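Speaker notes: looking after wooden worktops and boards
Gandport Library evening talk

2 comments · 8 shares

Start with the shop in Skulville. We fitted solid wood worktops there in January and most of the calls we had afterwards were about dry patches by the sink. Pass the oil tin round while talking.

Oil little and often. Wipe it on along the grain, leave it, wipe off what hasn't gone in. A new worktop wants several coats before anyone puts a kettle on it. Old ones can go longer, but check near taps.

Say something about rags — spread them flat outdoors to dry, never screw them up in a bin. Oily rags can catch fire by themselves. Repeat this at the end.

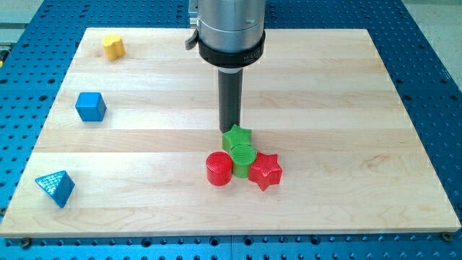
Wood moves across its width far more than along its length, so a wide top is nearly always made from narrower pieces glued edge to edge. Ask who has a board at home like this and wait for hands. The maple one on the slide has its planks running side to side, and the planks show up as pale stripes, some creamy, some nearer honey. People ring us about stripes like those thinking the wood has faded. Explain that each plank takes its own colour from the tree.

Scratches next. Sand with the grain, 400 grit to finish, then oil again. Do the whole top or the patch will show.

Fixing down: slotted brackets, screws not too tight. Mention the Voston job, where the top was glued to the cupboards and split by the hob.

Questions, then rags again. Leaflets are on the table by the door.

Shares 8 | Comments 2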